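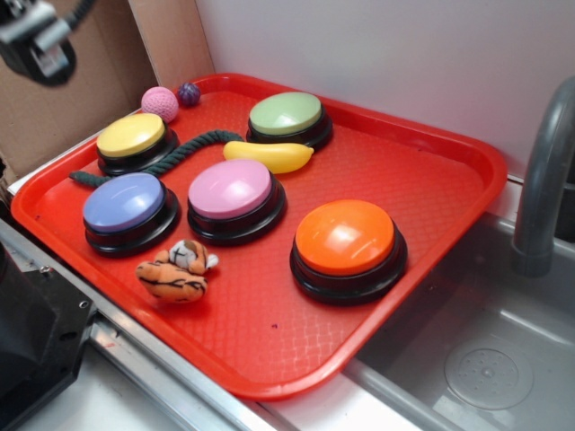
Five push buttons and five toys on the red tray, set up beside the sink.

Prura Counter Practice Set
Item 3009

The Prura set is a tray of small jobs for anyone trying to get a robot arm to do something useful at home or at the bench. Press a button, lift a ball, move a rope out of the way. It sounds like nothing, and then you watch a machine try it and you're hooked for the evening!

We put it together at Vesinwood after a long run of tests with wooden blocks. Blocks are fine, but kitchens aren't full of blocks. They're full of soft things, shiny things and things that curl up against other things, so that's what we wanted on the tray.

What you get
Red plastic tray with a diamond-patterned surface
Large round push buttons with black bases: yellow, light green, blue, pink and orange
Braided rope toy, dark green
Plastic banana
Pink knitted ball
Small dark purple ball with a textured surface
Small plush tiger

Why buttons?
Because so much of the house already runs on them. Washers, blenders, elevators if you're in an apartment, the start switch on half the tools in a shop. Pressing one is a nice clean task to score, and the domed tops are big enough that a beginner's setup has a fair chance. Once yours can find the pink one wherever you put it, try asking for the pink one with the tiger leaning on it. That's a different afternoon.

So can machines do chores yet?
Some of them, some of the time, and we think that's thrilling. Our own arm at the Drumness workshop clears the two balls and the banana well enough that we've stopped holding our breath. In our last round in December it made 70 good picks before we broke for lunch. The rope is another story. It changes shape every time it's touched, and a plan that was good a moment ago is no good now. Anyone who has folded a fitted sheet will feel some sympathy.

Clearing a sink, wiping down a counter and sorting a toy bin are all made of pieces like these. We wouldn't hand over the good glasses yet. But a tray of mixed toys, put away with no one stepping in? We've seen it done here, slowly, and Murdo Yule clapped.

Setting up
Use any flat, steady counter. Ours is white, which makes the colors easy to pick out, though Angus MacLeish likes to run everything again on a dark bench to keep the software on its toes. Scatter the pieces differently for each run. Start with the toys spread out, then crowd them in near the buttons as things improve. Leave the rope for last (or start with it, if you enjoy that sort of thing).

Works with
Any arm with a two-finger gripper, including our Tennant bench arm. The set has no software of its own and doesn't need any.

Care
Wipe the tray and buttons with a damp cloth. Don't soak the buttons. The tiger and the knitted ball can be washed by hand and air dried.

Spares
Toys and buttons are sold singly. Ask for them by color and quote the item number.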